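The White Panel

By the second evening of September it had been lying on the kitchen tile long enough that Yu-ting Yip had begun to think of it as furniture.

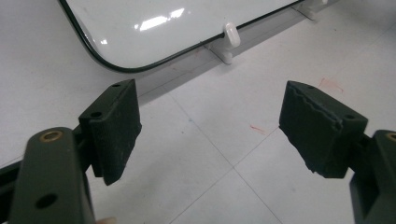

Gareth Inskip told her over the phone that it was a tabletop, surely, because what else came glossy and white with a green edge and rounded corners like that, and had she looked in the hall closet for the legs? She had looked in the hall closet. She had found her winter boots, a lamp from Gomano with no shade, and a box of her aunt's letters that cost her the better part of the afternoon (her aunt wrote the way she talked, without ever quite coming to a stop), but she had not found any legs.

"Then it's a sign," said Gareth, who hated to leave a person without an answer. "Your aunt had that shop, didn't she? On Louro Street?"

She did have a shop, for a while, at number 46, where she sold thread and buttons and gave away more coffee than was good for business. Yu-ting had spent whole summers there sorting buttons into jars, and all she could remember over the door was a blue awning that dripped on the customers.

After they hung up she made tea and sat down on the floor beside it, the tile being cool and pleasant at that hour, and ran her thumb along the green border and around the corner, and then back again. It was a nice corner. Somebody had taken trouble over it. She thought she might set it on two trestles by the window and eat her breakfast there, and if it was a sign after all, well, it could be a sign with toast on it.

She called Gareth back to ask if he owned any trestles. He owned one.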